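Chapter 7
Choosing Fingers: How to Compare Grippers Without Fooling Yourself

Every gripper looks wonderful in its own brochure. It is usually shown holding an egg, sometimes a raspberry, and the hand model (there is always a human hand nearby for scale) looks relaxed about the whole thing. Your job in this chapter is to find out what the same gripper does with a hair ribbon.

We will follow one comparison from start to finish. In November, a small team at Istport had to choose finger pads for a pair of hand-held grippers. They had two candidates, a soft textured pad from Ciment and a firmer, smoother one from Chidiac, and a budget that covered one of them. Both suppliers had sent data sheets. Both data sheets gave a maximum grip force, measured on a steel block. The team did not plan to pick up any steel blocks.

Arnaldo Nogueira, who ran the trials, threw out the first test plan because it used wooden cubes. Cubes are lovely. They have parallel sides, they stay where you put them, and they make every gripper on the market look like a genius. He asked for things found in an ordinary bedroom instead, and he wanted them left together in a shallow box, touching and overlapping, the way people really keep them. 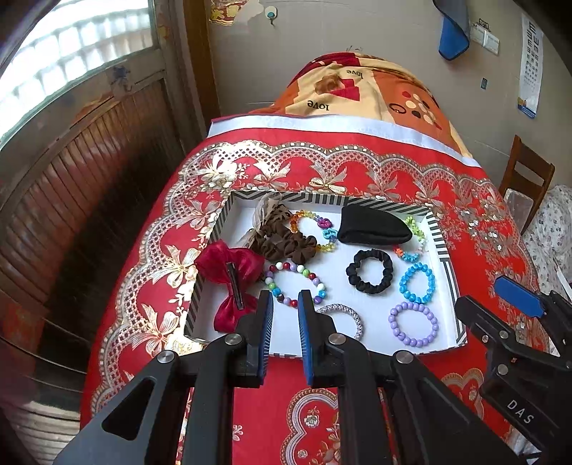
The trouble with small personal belongings is that each one fails in its own way. A string of beads has no fixed shape, so a grasp that holds one bead may leave the rest trailing over the rim. A scrunchie squashes until the jaws are nearly closed, and the controller, which judges success by jaw gap, reports that it has caught nothing. Sheer ribbon is worse. With ribbon the controller is often right.

Clutter adds a second problem. When objects lie against each other, the outside width of the jaw matters as much as the grip. A thick arm can hold a bracelet perfectly well and still be useless, if it can't get down beside the bracelet without shoving its neighbours into the corner. Data sheets rarely mention this. They give the opening width to a tenth of a millimetre and leave you to discover the rest with a ruler.

The Istport plan gave each pad 10 attempts per object, with the box shaken between attempts and the same operator throughout. A lift counted only if the object cleared the rim and nothing else came with it. That last rule caused 13 emails. One engineer felt that two bracelets for the price of one should earn a bonus. It was scored as a failure, and he has been gracious about it since.

Results went into Kodo, the team's logging program, which had a box for "success", a box for "failure" and a comments field that did most of the work. We will return to those comments in Section 7.2. Some of them can be printed.

Before you read on, write down which pad you expect to win, and on which objects. Keep the page. You will want it when we reach the scoring tables, and so will your lab partner.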